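Brunstead 330 Carpet Tile

The Brunstead 330 is a loop pile carpet tile for offices, libraries, workshops with a clean floor, and other rooms that see steady foot traffic. It replaces the older Condex range and can be laid beside it, as the backing thickness has not changed. The colours have, so order a sample before mixing the two.

Tiles are sold in boxes covering five square metres. The pile is solution-dyed nylon, meaning the colour goes right through the fibre and holds up to diluted bleach. The backing is bitumen-free and lies flat without glue in rooms up to 40 square metres. Larger rooms need a tackifier, and we recommend Clirar, applied by roller and left until it turns clear.

Colours are Slate, Harbour, Gumleaf, Oatmeal and Charcoal. Harbour and Slate are kept in stock. The other three are made to order, with a minimum of 150 square metres.
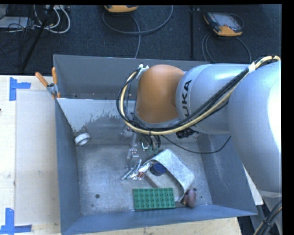
Lemlem Tekleab has had Harbour down for three years and writes that the seams have stayed tight, although she would lay it quarter-turn if she did it again – in a monolithic layout the joins show when the light comes in low. She also suggests keeping a spare box from the same batch. We agree on both points. Batch numbers are printed on the end of each box and should be checked before any tiles go down.

Preparing the floor

Concrete must be dry, level and free of old adhesive. Leave the boxes open in the room overnight before laying. Start from the centre and work out to the walls, following the arrows on the back of each tile. Cut edge tiles from the back with a sharp knife.

Care

Vacuum regularly and blot spills with a white cloth. A badly marked tile can be lifted and swapped with one from under a cupboard.

Ordering

Samples are free, limit of four per customer. For orders over 300 square metres, ask Marcus Abernathy at the trade desk for a quote. Prices are current to June 2026 and do not include delivery.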